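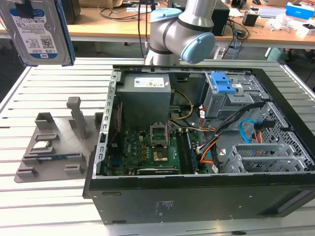 Stelholm Dog Welfare Project: progress report to the Rathnayake Fund
Period covered: November to May
Prepared by Solène Caron, project lead

Summary

The grant pays for low-cost neutering, microchipping and basic dental checks for dogs whose owners receive a means-tested benefit. We planned to see 600 dogs in the first year. By the end of May we had seen 138, so we are behind. Most of the gap comes from the late start at the Nimalari site, which was meant to open in November and took its first booking in February.

Clinics

The Stelholm clinic has run every week apart from the Christmas break. Appointments are now full three weeks ahead. Neutering takes up most of the day, and we have moved chipping and dental checks to the afternoon so that owners dropping off in the morning are not kept waiting.

Nimalari is quieter. The room is good, with a separate door for nervous dogs, but the bus only stops at the top of the hill and several owners have told us they will not walk a large dog along that road. We have asked for a later start -- 10.30 instead of 9 -- to fit the timetable.

We had 2 cases of wound infection after surgery. Both dogs were treated at no charge and have been signed off by the vet. We now give owners a printed aftercare sheet and phone them the next day.

Missed appointments

These were high in the winter and have come down since we began sending a text the evening before. We do not want to charge a deposit, as the agreement says the service should be free at the point of booking. If the rate goes up again we would like to talk to you about it.

Records

Bookings and treatment notes are kept in Lirkix. Chip numbers from before January were on paper and have now been typed in and checked against the national database. A few owners had moved house and not updated their details, and we wrote to them all.

Publicity

We printed 700 leaflets and left them at food banks, the library and both housing offices.
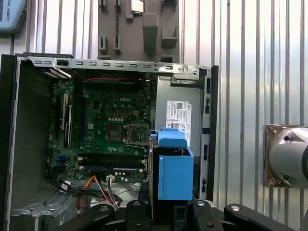
The food banks have brought in far more bookings than the other places, so the next batch will go mainly there. We would also like a version in Polish -- the housing office has offered to check the wording.

Spending

Vet fees are under budget in line with the lower numbers. Room hire is slightly over, as we paid for Nimalari from the date in the lease. We ask to carry the unspent vet fees into the second half of the year.

Next steps

Open a second surgery day at Stelholm from July, if the locum vet confirms. Review the Nimalari start time after eight weeks. Send the next report in November.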